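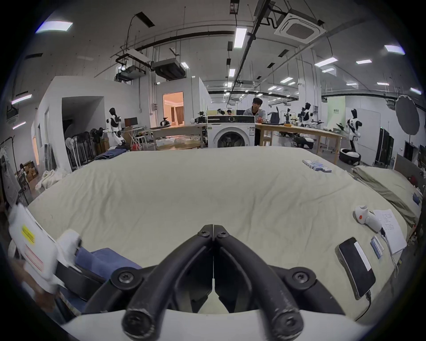 Según Esperanza Crenshaw, el baño de índigo no estaba muerto, solo ofendido, y lo que le faltaba era cal. Ella defiende la cal para todo. Le contesté que ya le había echado dos cucharadas y que el pH seguía donde le daba la gana.

Cuaderno de tintes, julio, 7:40. Cuba Nirkarham, receta de fructosa. Superficie mate, sin flor, olor a charco. El líquido de debajo, azul turbio cuando debería ser amarillo verdoso. Temperatura: la que haya, porque el termómetro bueno sigue en paradero desconocido (si alguien lo lee y se da por aludido, no haré preguntas).

Añado 63 g de fructosa en agua templada, remuevo sin levantar espuma, tapo.

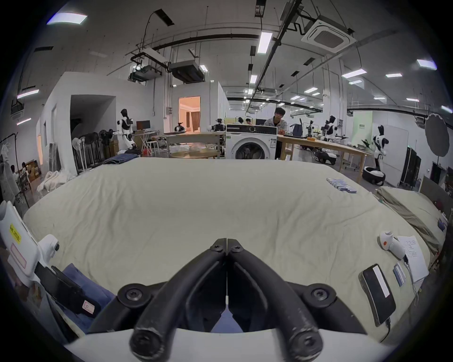 A los 90 minutos, algo de cobre en los bordes. Muestra 1567, algodón descrudado, una inmersión de un minuto: sale verde, vira a un azul de bolígrafo barato. Muestra de lino, igual inmersión: manchas, y bastante feas – culpa mía, lo descrudé con prisa.

El pigmento del bote Wosura se deshace peor que el de Girkow. Hay que molerlo con alcohol antes, aunque la etiqueta jure lo contrario. Dejo grumos de testigo en un tarro para quien quiera discutir.
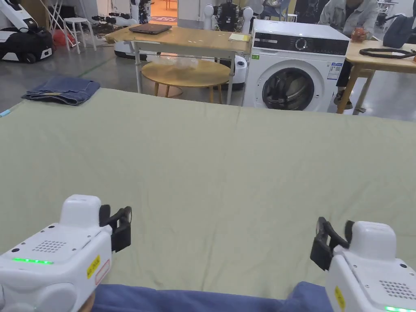 Segunda tanda a las 11:15: tres inmersiones, oxidar 60 minutos entre una y otra. La lana no se toca hasta bajar el pH; ya tuvimos un fieltro accidental y se sigue usando de posavasos.

Pendiente: pedir tiras a Whitlock, lavar el lino otra vez, decirle a Esperanza que quizá era la cal. Lo último puede esperar.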